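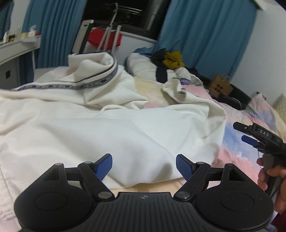

Slide 1. Hand-held grippers over a white garment on the bed, blue finger pads facing each other.

Looking after a pair of hand-held grippers
Speaker notes, Liliana Sanna, Furnley
4 min read

Start with the pads. Most people in the room will want to talk about software, so say early that this talk is about pads, pins and screws.

We run the grippers in pairs, one for each hand. The work is clothes: spreading them, folding them, turning a sleeve the right way out. Cloth is light, but it is hard on the fingers. It drags lint into every joint.

Point at the two blue pads. They are textured and they face each other across the gap. When the texture fills up with lint, thin fabric starts to slide. Clean with a soft brush first, then a damp cloth, then let them air dry. No solvent. Rainer Lammers tried solvent in May and the glue let go on both fingers.

We change pads after 50 hours of use. The Larkari manual we wrote for ourselves used to say 100. Explain that we cut it in half after the trial at Biltari, where the older pads dropped shirts.

Next, the pins. Point at the two large silver ones at the bottom of the arms, on either side of the grooved plate, then the four smaller ones above. Open and close the fingers slowly and feel for side play. If one arm moves before the other, check the large pins first. A small drop of light oil, wipe off what is left. Oil on a finger pad means a new pad.

The grooves in the center plate collect dust. Use a dry brush along the grooves, toward the handle.

Cable. There is one running down beside the handle on the right. Check it for kinks before each session and leave enough slack for a full turn of the wrist. Of the 31 faults in our log last year, most were cable faults – ask Pirmin Fuchs for the breakdown if someone wants it.

Screws. The small one near the base of the fingertip works loose. Snug it by hand with the short driver. Do not use the power driver. Pirmin has the spare screws.

Pair check. Put both grippers side by side, close them, and compare the tips. They should meet flat. If one pair of tips meets at an angle, swap the pads before touching anything else. Then open both all the way and close again.

Watch for zippers, snaps and other fasteners. They nick the pad edge. A nick on the outer edge can stay in use, but a nick across the middle cannot.

Write every change in the log with the gripper number and your initials. Nazareno Carbone keeps the master copy at Furnley.

Take questions. Spare pads are in drawer 102 for anyone who wants to handle one.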